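来年度の機材の見積もりを並べていたら、日曜の夜が終わってしまった。

うちのような小さな作業場で、ロボット関係の予算をどう組むか。前に書いた記事の続きになる。前回は「アームを買う前に、まず手持ちグリッパーでデータを集めるところに金をかけるべきか」という話で終わっていて、答えを出さないまま放っておいた。今回も、すっきりした答えは出ない。先に断っておく。

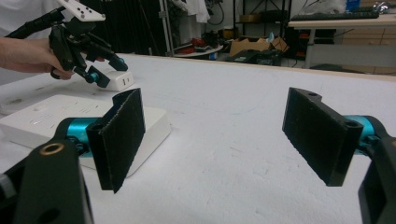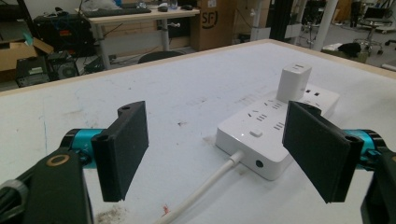 電源タップまわりの作業。

見積もりを取ったのは三社。Tollaser、Fandent、それからTokarz。どこも小さい会社で、カタログの書き方がそれぞれ違う。違うのは構わないのだが、比べる側としてはたいへん困る。

まずTollaser。手持ちグリッパー二本と記録用ソフトのセットで、単位をそろえるとうちの基準では1,819千円。千円単位で書いてくるのはこの会社の癖で、最初に見たときは一瞬だけ喜んでしまった。内訳を見ると、ソフトのライセンスが一年分しか入っていない。二年目からの金額は「別途ご相談」。私はこの「別途ご相談」という言葉を信用していない。相談して安くなった記憶がないからだ。

電話で聞いてみたところ、二年目以降は使用状況によって変わるとのことだった。使用状況とは何かと聞くと、収集時間と保存容量と利用人数を総合的に見るという。総合的に見られたら、こちらは何も予算に書けない。書けないものは稟議に通らない。担当の人は丁寧だったけれど、丁寧さは勘定科目に入らないので、その欄は空白のままになっている。

次にFandent。ここは本体価格が安い。安いほうの構成で991千円と出てきて、正直、ちょっと心が動いた。ただ、指先のパッドが消耗品扱いで、交換の目安が「2,000回」とある。二千回の把持で交換、という意味だと思って問い合わせたら、条件によるので目安としてご理解ください、という返事が来た。条件というのは、何をつかむか、どれくらいの力でつかむか、どんな角度で当たるか、ということらしい。それはまあ、そうだろう。しかし、差し込んだり抜いたりという作業は、パッドにとってかなり意地悪な部類に入るはずで、そうなると目安より早く傷む前提で考えなければいけない。

パッド一組の値段を聞いて、交換の頻度を悲観的に置いて、一年分を表計算に入れてみた。安かったはずの本体が、じわじわと安くなくなっていく。プリンターのインクと同じ構造である。本体が安いものを見たら消耗品の欄を先に読め、と昔の上司に言われたのを思い出した。あの人の言うことで、役に立ったのはこれくらいだ。

パッドが自作できないかも調べた。形だけなら三次元プリンターでどうにかなるかもしれない。ただ、つかむ面の材質まで含めて同じ状態を保てるかというと自信がない。途中で材質が変わると、前半に集めたデータと後半に集めたデータで条件が違ってしまう。その差が問題になるのかならないのか、私には判断がつかないし、売る側の三社に聞いても、三社とも「純正品をお勧めします」としか言わないだろう。聞いていないが、たぶんそうだ。

Tokarzは逆に、何でも入っている。グリッパー、記録装置、据え置きの卓上アーム、導入研修、一年間の保守。資料もきれいで、図が多い。見積書の最後に「自動化により作業時間を大幅に削減」と書いてあった。大幅とはどれくらいか、どこにも書いていない。導入事例のページを見ても、出てくるのは箱を持ち上げて隣に置くような仕事ばかりで、小さなプラグを差し口に合わせるような細かい話は一つもない。

ここが、今回いちばん引っかかっているところだ。

電源タップにアダプターを差す、抜く。人間なら目をつぶってもできる、とまでは言わないが、考えずにやっている。ところが手持ちのグリッパーでやってみようとすると、急に難しい仕事になる。向きを合わせる、まっすぐ当てる、押し込む、そのあいだタップのほうが逃げる。逃げないように反対側から押さえたい。だから二本いる。一本でいいですよね、と経理に言われたときの返事は、これでだいたい足りる。

人が手で握って動かしてもこの調子なのだから、アームに任せたらどうなるのか。Tokarzの資料には、集めたデータから学習させれば「柔軟に対応可能」とある。柔軟に対応できるようになるまでに何時間分のデータが必要で、その収集にかかる人件費は誰の予算から出るのか。そこは書いていない。見積書というのは、売る側が払わなくていい費用については驚くほど静かだ。

人件費の話をもう少しする。機材の予算を組むとき、うちではいつも機材の値段だけで議論が始まる。百万円台なら部門で決裁、それを超えると上へ、という線があって、みんなその線を気にする。けれど、実際に収集を始めれば人が机の前に立ち続けることになるわけで、しかも手にずっと道具を持っている。休憩も交代もいる。うまくいかなかった回を捨てる作業もある。捨てるかどうかを決めるのも人だ。機材より、たぶんそちらのほうが高い。たぶん、と書いたのは、まだ計算していないからで、計算していないのは見たくないからだ。

それから、場所。卓上アームを入れるなら天板の広い机が一つ、ほぼ専用になる。周りに人が不用意に入らないようにする手当ても考えなければならない。電源と配線もある。手持ち式ならそのあたりはだいぶ気楽で、終わったら棚に戻せる。見積書に出てこない利点としては、これがいちばん大きいかもしれない。置き場所の費用を真面目に計上したら、三社の順位は変わると思う。

ついでに書いておくと、知り合いの会社がOltbyという記録ソフトを使っていて、機種を選ばず取り込めるから、Tollaserのソフトをやめてこちらと組み合わせればいいと勧められた。調べてみると確かに対応機種の一覧は長い。長いのだが、Fandentの欄には「一部機能に制限あり」とあって、どの機能なのかは契約後に開示される資料に載っているという。契約後に見せられても困る。問い合わせは送った。返事はまだない。

社内には、どうせ来年になればもっと安くて良いものが出るのだから待てばいい、という意見もある。私も半分はそう思っている。ただ、これは三年前にも聞いた。三年前に待った結果、値段は下がらず、型番だけが新しくなった。待つことにも費用はかかっていて、それもまた見積書には出てこない。

というわけで、いま手元の表はこうなっている。

Tollaser　初年度は読める、二年目から読めない。
Fandent　本体は安い、パッドが読めない。
Tokarz　全部入り、何に使うのかが読めない。

上に出す案としては、アームは見送り、手持ち式を二本、という線で書き始めた。予備のパッドは最初から5組つける。足りないと思うが、これ以上書くと「消耗品が多すぎないか」と言われるのが目に見えている。多すぎないかと言ってくる人には、一度、自分でグリッパーを握って小さいアダプターを差してもらいたい。

導入研修は削った。半日分の講習にしては高いし、内容が「基本操作」「応用操作」「質疑応答」としか書かれていなかったからだ。説明書を読めば済む部分と、やってみなければわからない部分があって、半日の講習はたいていそのどちらでもないところをやる。偏見かもしれないが、これまで受けた講習はだいたいそうだった。

保守契約はまだ迷っている。Tollaserの保守は先出し交換ありで、それなりの値段がする。Fandentは送り返して修理、期間は「通常二週間程度」。通常でない場合が何週間なのかは、例によって書いていない。二本そろって初めてできる作業が多いので、一本が修理に出ると実質的に全部止まる。だったら保守に払う分で三本目を買ったほうが早いのではないか、と思って計算したら、思ったほど馬鹿げた数字にはならなかった。この案はもう少し詰めてみる。三本目の置き場所はある。

提出の締め切りは来月の頭。それまでにFandentからパッドの件でもう一度返事が来ることになっていて、Oltbyのほうは来るのかどうかもわからない。来たら追記する。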